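How to Keep Picnic Sandwiches From Going Soggy

If you've ever opened the lunch box at Prilness beach and found a damp, grey sort of parcel where your sandwiches used to be, you have my sympathy, because I ate a good many of those before I changed my ways. None of this is difficult, and most of it can be done the night before while the kettle's on.

Start with the bread. A loaf from the day before holds up far better than one still warm from the oven, and I like it cut a little thicker than for toast. Butter both slices right up to the edges (soft butter, please, or you'll tear holes in it!) and let them sit for a few minutes so the butter firms up again.
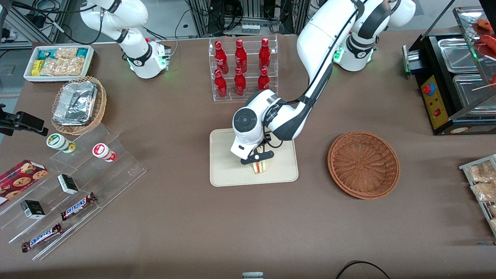
Wet fillings want a bit of managing. Slice cucumber thinly, sprinkle it with salt, leave it in a colander for 8 minutes and then pat it dry with a clean tea towel. Tomatoes need their seeds scooped out. For egg mayonnaise, let the eggs go properly cold before you mash them, and add the mayonnaise one spoonful at a time; 2 is usually plenty for three eggs. Lettuce goes in last, dried well, and if you cut the sandwich into small triangles you get yellow and green layers showing along the edge, which always looks cheerful on a cream tray.

Wrap them snugly in greaseproof paper, then pop the parcels in a tin with a lid and keep it in the fridge until you leave. Pack the tin on top of the ice block with a folded cloth in between. In July I put a second block in as well, especially if we're going as far as Arkesdale. Crisps and pickles travel separately, and so does the cake.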